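Budgeting for needle drivers and graspers on a robotic suturing bench: how many sets, and what have I missed?

Posted by stunddale_lab

We are putting together next year's equipment request for a surgical robotics training bench at Stunddale. The arms and the console are already paid for. What I have to cost is everything that wears out: needle drivers, graspers, suture, tissue, sterile or non-sterile drapes, and whatever service contract goes on top. The request closes in November and I will not get a second go at it until the following year.

Two suppliers have quoted. Prolia want 2978 per needle driver, with a fixed number of uses programmed into the instrument, after which the arm refuses it. Jundum want 1871 for a refurbished one, same jaw pattern, with the use limit lifted for training only. Both prices are before VAT and delivery. Graspers are cheaper from both, but not by enough to change the argument.

The work is almost all suturing. Trainees drive a curved needle through tissue with one instrument, receive it with the other, pull through and tie.
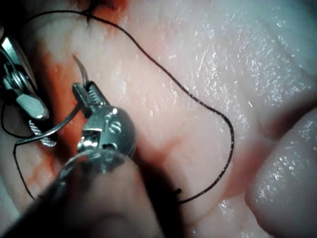
I had assumed one needle driver and one grasper per arm pair, plus one spare of each. A colleague thinks this is far too few and wants two needle drivers for every pair. My questions are these. Is the refurbished route sensible for a training bench? How many spares do people hold? And should tissue and suture sit in the same budget line as the instruments, or be kept apart?

Posted by Benedikt Kramer

I ran purchasing for a similar bench for several years. Taking your points in a different order.

Keep consumables in their own line. Instruments are bought in lumps and can be put off by a quarter if money is short. Tissue and suture cannot. If they share a line, the first unplanned instrument failure eats the tissue money and the bench stands idle with working arms on it.

On spares, work from uses and not from arms. Estimate sessions per year, multiply by the number of instruments mounted per session, and divide by the use limit. For the refurbished units there is no counter, so you need a wear figure of your own. Ours came out at nearly 100 sessions before a needle driver was no longer fit for suturing. The jaws go first. The fine teeth polish down and the needle starts to rotate in the grip when the trainee loads it, particularly if it is held off the square. Next are the wrist cables, which show up as slack when the joint reverses. Graspers last longer in this kind of work because they spend less time clamped hard on steel.

It follows that your colleague is right about the needle drivers and wrong if the same ratio is applied to graspers. I would ask for two needle drivers per pair and one grasper per pair, with one spare grasper for the whole bench.

On refurbished against new, get the following from Jundum in writing before you compare prices:

Whether the cables were replaced or only re-tensioned.
Whether the jaw inserts are new.
What happens if the arm software is updated and stops recognising the instrument.
Turnaround on a return.

The third point matters most. We had 5 refurbished instruments rejected after a software update and waited until the spring for a fix. Before signing, ask whoever services your arms whether fitting third-party instruments affects the contract. Some contracts exclude any fault on an arm that has carried one.

If the answers are satisfactory I would mix the two: refurbished for daily use, and one new pair kept back for assessments, where you want every trainee to have the same grip and the same backlash.

Posted by lytvynenko_wkshop

Don't forget cleaning. Wet tissue gets into the wrist joint and dries there. If you haven't got an ultrasonic bath that takes the full shaft length, put one in the request. Measure the shaft first, we didn't.

Posted by stunddale_lab

Thank you both. Consumables are now a separate line and I have sent the four points to Jundum. The bath had not occurred to me. We have one, but it is too short.

Benedikt, did your wear figure include sessions on synthetic pads, or only on tissue?

Posted by Benedikt Kramer

Both, in about equal parts. I never saw a difference in the jaws. The cables lasted longer on the pads, though I would put that down to less cleaning.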